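Budget for the fingertips first

Most equipment plans for hand-held grippers start with the price of the gripper. I think that is the wrong line to start with. The unit price is the one number that will be right in any plan. The costs that move are pads, pivot hardware, props, table time and the hours of the people holding the tools.

I have drafted four of these budgets. In the first, consumables were a single row labeled "misc." It was overspent by October.

What wears

Fingertip pads are the contact surface, and they should have their own row. Glossy plastic is a fair test of a pad, and bowls are a fair test of a plan, as the finger has to meet a thin rim or a curved wall at an angle that changes with every grasp. A supplier's figure for pad life, if there is one, usually comes from flat blocks. Ask what object was used. If the supplier cannot say, leave the figure out of the spreadsheet.

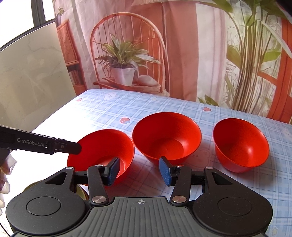
One tool or two

The request I see most often is for one gripper now and a second next year. For single-object work this is sound. For nested or grouped objects it is a false saving. A bowl tipped on its side may need one finger against its inner wall while another tool deals with its neighbor, and a plan with one gripper writes that task out of scope without saying so.

Johanna Ortner, who reviewed our last request, objected that a second unit doubles the spares. It does not, provided both units take the same pads and pivot screws. Mixed models are another matter. Our quotes from Brevska and Rüegg were close on price, and they shared no replaceable parts. We paid 1,119 for spares that year, and part of that bought duplicates of the same function.

My rule is to settle the linkage and pad format before the vendor. A cheaper second unit with its own hinge design should be priced with a full spares kit included.

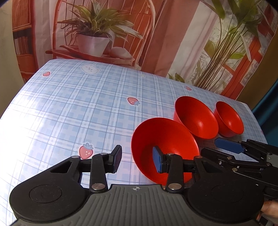
The table is equipment

Tablecloths, printed backdrops and plastic bowls rarely appear in a capital request. They get bought on somebody's card. I would list them. A patterned cloth and a change of background cost little next to a gripper, but they have to be stored, cleaned and replaced like anything else. Lighting belongs in the same row. Strong light on a pale cloth can hide its pattern, and glossy bowls throw highlights. Correcting that takes staff time if no diffuser was ordered.

Kristaps Kazlauskienė would put all of this under facilities. I disagree, as facilities money is approved on a different cycle, and a props order held for three months stops the work as surely as a broken finger joint does.

For the next request I will submit separate rows for tools, spares and table, with operator hours stated against each.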